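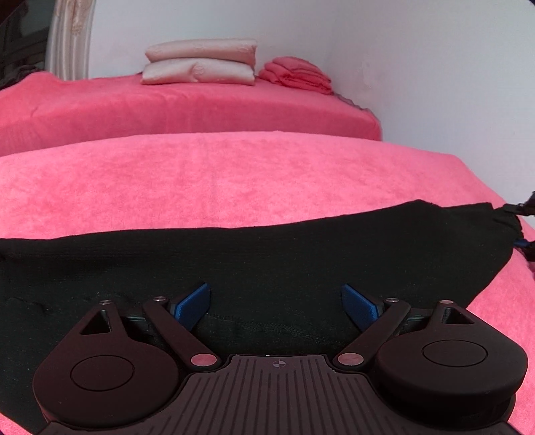 Black knit spread out on a pink blanket, with the pillows stacked on the far bed.

Folding Dark Knits and Long Socks on the Bed
by Evie Mapplebeck
June 28, 2020

I have folded laundry on kitchen tables, on the lid of the dryer and, one very rainy week in a rented cabin, on an ironing board set so low I had to kneel. I always come back to the bed. It's wide, it's soft, and a knit that slides off the edge of a table will stay put on a plush blanket as if you'd pinned it there. So this page is for the black things in the basket: the leggings, the stretchy tops, the drawstring pouches and the long socks that all look like the same thing until you pick them up.

Getting the bed ready

Make the bed first, even if you're going to crawl back into it in an hour. Pull the blanket smooth with the flat of your hand, working from the middle out, and move the pillows and any folded towels out of your way. If you have a second bed in the room, that's a lovely place for them, pillows one on top of the other and towels alongside.

A light or bright blanket is a real help when you're folding dark clothes. Black on navy is hopeless after supper. Black on pink you can see from the doorway, every bit of lint included, and you'll notice a loose thread before it gets caught on a hanger. If all your bedding is dark, spread an old pale towel or a sheet over the top and work on that.

Smoothing out a knit

Knits don't care to be yanked. Lay the piece down loosely, find the widest part, and pat it flat with both hands before you go anywhere near the corners. Look at which way the ribs run and smooth along them, because going across is how you end up with a waistband like a ruffle. If one end has bunched up on itself, lift it, give it a gentle shake and let it drop — don't tug it straight.

Straps and cords want to be dealt with before the fold. Lay them on top of the fabric and fold them inside, or they'll find the handle of the drawer every single time. And while you've got it all spread out, check the edges for fraying. A few stitches in matching thread will take you five minutes now, and I promise you won't feel like doing it in August when you're packing for the lake.

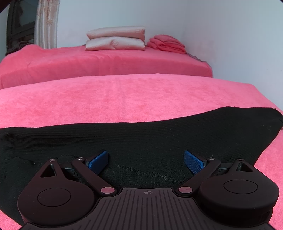
Which fold for which piece

Thin knits do nicely in thirds the long way, then rolled from the bottom. Heavier ones I fold in half and in half again and lay flat, as a roll of thick knit springs open the minute you shut the drawer on it. Please don't hang the heavy ones. I lost a very nice cardigan to a wire hanger, and the sleeves came down to my knees by the end of it.

Long socks

Now, long socks. I was raised on the ball method, where you tuck the pair into one cuff, and I kept it up for years until I had a whole drawer of cuffs that wouldn't stay up past the ankle. What I do these days is lay the sock full length on the bedspread with the heel flat, run my palm from the toe toward the cuff to get the twist out, and put its mate right on top. Fold the toe up to the middle, fold again, and tuck the end in loosely if you must tuck at all.

Do it in daylight if you can. Black socks fade at different speeds, and a bedroom lamp will tell you two of them match when the window says otherwise.
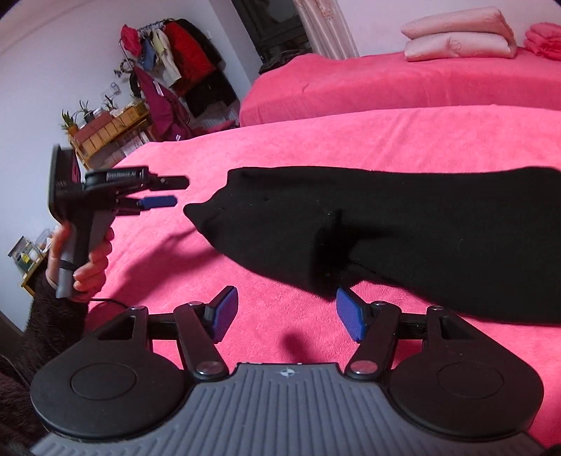

Odd socks

Keep a little pouch at the back of the drawer and let the single ones wait there through two or three wash days. Most of the mates show up inside a fitted sheet or a pant leg. The ones that don't are wonderful for dusting blinds — slip one over your hand, dampen it a little, and go along one slat at a time.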